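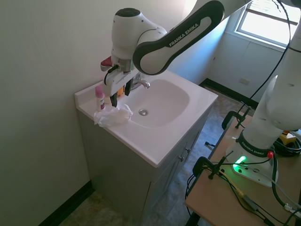
Zulmira Prata wrote to me in July that you can't learn diplomacy from a box, and that anyone who thinks so has never sat through a plenary. I've been turning that over ever since, because I've now played the box in question twice and I think she's wrong, or at least a good deal less right than she was before Mungate came out.

Home Reviews Briefings Archive About
Search this site Go

The Mungate Negotiation Kit, reviewed
Weronika Kalinowski
September 2020

Mungate is a tabletop treaty talks kit from Bellamy, meant for sixth forms, evening classes and anybody else who wants to spend a day arguing about a river. It takes up to 30 people. There are two governments, Kalard upstream and Nedik downstream, and a border district between them where people who fled the last round of fighting are still living in what were meant to be temporary camps. Everyone else at the table is a neighbour, a lender, an aid agency or a journalist. You get a folder telling you what your side wants, what it will say it wants, and what it can't go home without.

Those folders are the best thing in the kit and I could happily write the whole review about them. They're short, plainly written, and they don't agree with each other. Kalard's folder says the dam was built on its own land under an old treaty. Nedik's says the same treaty guaranteed the summer flow and that the dam broke it. Both quote the text fairly! You have to get quite far into the day before somebody thinks to ask for the full wording, and when our group finally did, there was a comma in it that kept us going right through lunch.

I also loved how the camps are handled. In a lot of classroom exercises the displaced families are a line at the bottom of the agenda, something the big players promise to deal with once the border is drawn. Mungate gives them seats. Their delegation can't sign or block anything, but the lender won't release a penny until it has heard them, and the journalists can follow them about all day. I played the Nedik minister the second time and found myself crossing the room to ask what return would mean in practice – which villages, whose papers, who pays for the wells – long before my folder told me to.

Then there's the event deck. It has 200 cards, and the chair turns one up every 30 minutes. Some are small (a minister has a cold, a translation is late) and some turn the morning on its head. We had an election called in Kalard just as we'd got the water schedule agreed, and their whole team had to go and stand in the corridor and decide whether they still believed in it. They came back grinning and asked for everything again. I was furious and completely delighted.

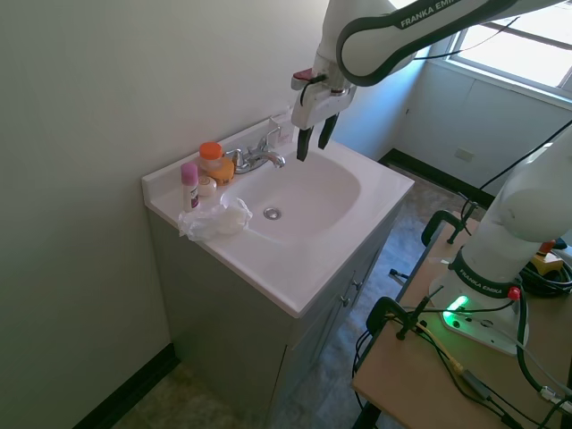 What bothered me was the voting, wrote a reader who signed only as Tamsel, adding that in her group the small neighbouring states simply waited to see which way the lender leaned and put their hands up after it. I recognise that. The rules give the neighbours a vote each but very little to trade, so by the afternoon they can drift. Our chair got round it by letting them draft the monitoring section themselves, and it perked them up no end. I'd like to see that written into the next edition.

A few other grumbles, so you don't think I've lost my head. The chair's handbook is muddled. The bit on walkouts is in the section on press conferences, and the timetable assumes that people can read a draft resolution far faster than any of ours could. The map is lovely but too small to use with a full room, so copy it up beforehand. The name badges are all the same shade of blue, and I spent a good while lobbying a man from my own side.

You'll also need a confident chair. With a timid one I think the loudest three people would have the river carved up before the aid agencies had found their chairs. The handbook suggests sharing the job between two, and I'd take that advice, one for the floor and one for the paperwork.

If you've used Bellamy's older kits, Mungate is slower and wordier and has no points at the end. There is only the text you've signed, if you've signed one, and an hour set aside for reading it aloud clause by clause while each delegation says what it will tell people at home. Please don't skip that hour to get everyone out early. Our first group reached a deal that everyone cheered, and then we heard Kalard explain it and Nedik explain it, and they were describing two different rivers. We went back to article four with our coats on.

Zulmira has agreed to chair the next one. I've asked for Kalard.

Previous Next Back to reviews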